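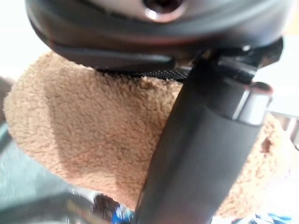
Home | Articles | Food and Households | Archive
Filed under: Home cooking, Pulses and grains
October | By Eirlys Morris

3. Soaking and cooking time

3.1 Procedure

Dried brown lentils were bought from two shops, Drivwood and Nomier, and stored in closed jars until needed. Each batch was rinsed until the water ran clear, then either soaked overnight or put straight into the pan. Salt was added at the end of cooking in all batches, as most of the households in our survey said they did this at home. Lentils were called done when they could be crushed between finger and thumb with no hard centre.

The households had earlier filled in a kitchen diary. The diaries gave us 2734 entries for meals cooked from dried pulses, and these are used in Section 4. Entries for tinned pulses were left out.
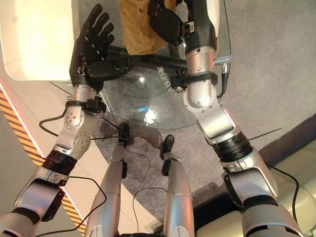

Figure 2. Robotic arms over a round glass table, with one black five-fingered hand held open.

3.2 Results

Soaked lentils were ready sooner than unsoaked ones from both shops. The gap was wider for the Nomier lentils, which were also the more wrinkled of the two when dry. Soaked batches split more often, and cooks who wanted a whole lentil for salad preferred them unsoaked. For soup and for rice dishes they had no strong view.

Hard water slowed every batch. We had expected this from the diaries, where cooks in the Skoltilard area often wrote that their pulses "never go soft" and that they had taken to adding a pinch of bicarbonate of soda. Tasters picked out the soda at once in plain lentils but much less often when onion and cumin had been fried in first.

3.3 Limits

Only brown lentils were tested, and the age of the stock was unknown, as neither shop printed a harvest date. Older pulses take longer to soften, so part of the gap between the shops may come from age. Split red lentils are dealt with separately in Section 5.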